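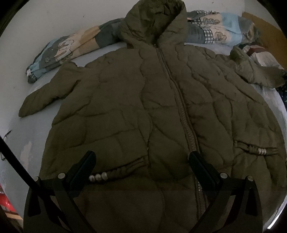 Who does the work when I hire Stullik to replace a roof or siding?
Our own crews do. We have 40 people on payroll, and the foreman who starts your job stays with it until the final walkthrough. We bring in a licensed electrician when a job calls for one, and that name is written on your estimate.

About Stullik Exteriors

Stullik Exteriors repairs and replaces roofs, siding, gutters and entry doors for homeowners in Drerham and the towns nearby. Babak Hosseinzadeh started the company with one truck after nine years of framing houses for other builders. Sum-yee Tsao joined him two years later to run estimating and is now co-owner. We bought the old Andrade Lumber building on the east side of town, and the office, the metal shop and the yard are all there now.

What we do

Roof replacement and leak repair. Vinyl, fiber cement and wood siding. Seamless gutters, bent on site. Storm doors and entry doors. Soffit and fascia. We do not do foundations, decks or interior remodeling.

How a job goes

Call or stop by and we will set up a visit. Sum-yee or one of her two estimators measures the house, goes up on the roof if it is safe, and checks the attic where there is access. The written estimate comes within 6 business days. It lists materials by line, labor, the permit fee and haul-away. A replacement roof on a one-story house usually takes two or three days. Siding takes longer, and rain moves the schedule.

If we find rotten decking after the old shingles come off, the foreman calls you before anything is added to the bill. The price per sheet is already on the estimate.

Last year we finished 140 jobs, and 71 of them were full roofs.

Warranty

Labor is covered for 6 years. Manufacturer coverage on shingles and siding is separate, and we register it for you after final payment.

Hours and service area

The office is open weekdays 7:30 to 4:30 and closed the first week of July. We work in Drerham, Hiseo and the lake road as far as the county line. Estimates are free inside that area.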